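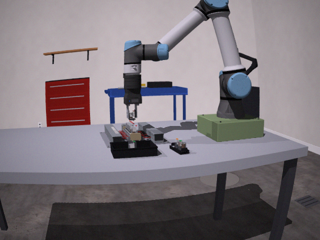

The board assembly bench in Onness, with the gripper over the red components.

Onness review: a patient place to collect bad habits

July 20, 2026

I have been using Onness to gather practice runs for a learning system that is supposed to put small parts on circuit boards. You steer a simulated arm through the job, Onness saves what you did, and later a model tries to do the same. The model is only as good as its teacher, and its teacher in this case is me, holding a Wulaler hand controller and a biscuit.

Set-up took one evening. The assembly bench comes ready made, with a six-axis arm on a green pedestal, a parallel gripper, a board between two grey fixtures, a black tray and a little holder of parts with orange and green caps. Somebody has also modelled a red tool cabinet and a wall shelf with nothing on it. I would have swapped both for a better undo button.

Recording is where the money went. You press one key to start, one to stop and one to bin the attempt, and the third gets the most wear. Each run keeps the joint angles, the gripper opening and every camera view you have switched on, all on the same clock. I have used cheaper tools where the video trailed the arm by a noticeable fraction of a second, and a model trained on that learns to close its fingers on air. Onness got this right from the first file.

I kept 163 runs from my first proper batch and threw away 19. Most of the rejects were my fault. Three were the physics, which now and then decides that a part held a touch too firmly would be happier on the floor. Turning the contact setting down to "soft" helped, at the price of slower playback.

The shuffle feature moves the parts, tray and lights between runs so that your model can't simply memorise one bench. It works well, but the default range is timid. I trained on the defaults first and got a policy that was superb as long as the tray stayed put. Widen it before you record anything, and don't find the slider on your second batch as I did. It lives under Display, for some reason.

Now the grumbles. The controller mapping resets whenever you change bench. Wrist rotation is touchy near the end of its travel, so careful insertions come out with a wobble that your model will faithfully copy. Export goes straight to the Pietrzak format, which is fine, but the Fudside one needs a separate converter and loses your notes on the way. I label every run ("good", "slow but good", "do not show anyone"), so this stung.

There is also the matter of your own stamina. After 10 runs in a row my approach gets lazy and I start coming in at an angle. The review screen lays the paths over one another, and you can watch your standards slip in colour. Short sessions are better.

A new release is promised for September with saved mappings. I'd pay for it on that alone.

Good: timing, camera handling, the bin key.
Bad: mapping resets, timid shuffle, Fudside export.
Score: four out of five, and I'll look again once the wrist is sorted.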